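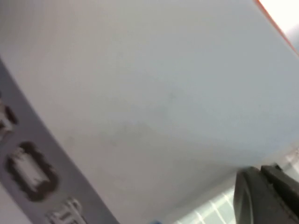
Port panel, set into the casing.

To: Heltance Oral History List
From: Faraji Mfaume
Subject: Re: Release forms and access for the MacRitchie interviews

Dear colleagues,

Thank you to those who replied to the message copied at the foot of this one. Several of the points raised there apply to more collections than MacRitchie, and I have been asked to answer on the list so that member libraries have the same wording to work from.

On the first question, the Kidel Library may continue to hold recordings for which no signed release can be found. Holding a recording and opening it to readers are separate matters under our deposit agreement. Of the 71 interviews in the MacRitchie series, 27 have no form in the folder. These remain closed to general readers until the review is finished. They may be cataloged, and the catalog entry may be public, provided it gives only the name of the series, the interview number, the year, and a subject heading at the broadest level. Please do not put the name of the person interviewed in a public entry for a closed item. Names already published in the old printed guide should be left out of the new catalog for now, and the printed guide should stay at the desk.

On the second question, a letter may stand in place of a form. Many of the early interviewers did not carry forms, and some wrote to the speaker afterward to ask for permission. Where a reply survives, and it clearly agrees to the interview being kept and heard, we will treat it as a release for listening in the reading room. It does not cover copying, quotation in print, or placing any part of the recording online. A thank-you note that mentions the visit but says nothing of the recording is not a release. Where a reply is unclear, please send me a copy of the whole letter — both sides, with the envelope if it has been kept — and I will bring it to the next access meeting.

On the third question, families. A son or daughter may give permission where the speaker has died, but we ask that the person signing state their relationship in writing and confirm that they know of no objection from other close relatives. We do not ask for proof of this. If two relatives disagree, the interview stays closed, and the file should carry a short note of the date and the nature of the disagreement. Staff should not try to settle such matters by telephone.

The quoted message also asks about third parties. This is the hardest part of the work, and there is no rule that will cover every case. A speaker may describe a neighbor's illness, a dismissal from the mill, or a child born before a marriage, and the neighbor's family may still live on the same street. The speaker's release does not speak for them. Reviewers should listen to the full interview and should not depend on the summary sheet, as many of the sheets were typed from memory. Passages of concern should be noted by time, with one line on the reason. The recording itself is never to be cut. If a passage must be withheld, it is left out of the listening copy only, and the listening copy is marked as shortened.

Member libraries have asked how long review should take. We suggest that a reviewer complete no more than 3 interviews in a week. Fatigue leads to missed passages, and some of the accounts are distressing to hear. Reviewers may pass an interview to someone else without giving a reason.

Requests from readers for closed items should be sent to the Jolier reading room, where they will be logged and answered in writing within 5 working days. An answer may simply state that the item is under review. Kindly avoid telling readers when an item is likely to open.

Revised form wording will be sent to the list in January. Until then, the existing form remains in use for new interviews. Please add the line on future formats by hand where there is room, and have both parties initial it.

Faraji Mfaume
Access and Permissions
Heltance Oral History Network

----- Earlier message -----
From: Kidel Library, Local Studies
Subject: Release forms and access for the MacRitchie interviews

> Dear all,
>
> We have now checked the folders for the MacRitchie series and would be
> grateful for guidance before cataloging goes further.
>
> A good number of the folders have no release form. Some have a letter from
> the speaker, and a few have only a Christmas card. May we keep these
> interviews at all? If so, is a letter enough for a reader to listen?
>
> Two families have been in touch and would like the interviews opened. In
> one case the request comes from a granddaughter, and we do not know whether
> other relatives have been asked.
>
> We are also uneasy about what is said of people other than the speaker. The
> interviews about the mill closure name foremen and clerks, not always
> kindly. Has any other library on the list had to deal with this, and did
> you withhold whole interviews or only parts?
>
> With thanks,
> Local Studies, Kidel Library

P.S. The question about granddaughters was missed in my first draft. Grandchildren may sign where no son or daughter is living or able to do so. The same written statement applies.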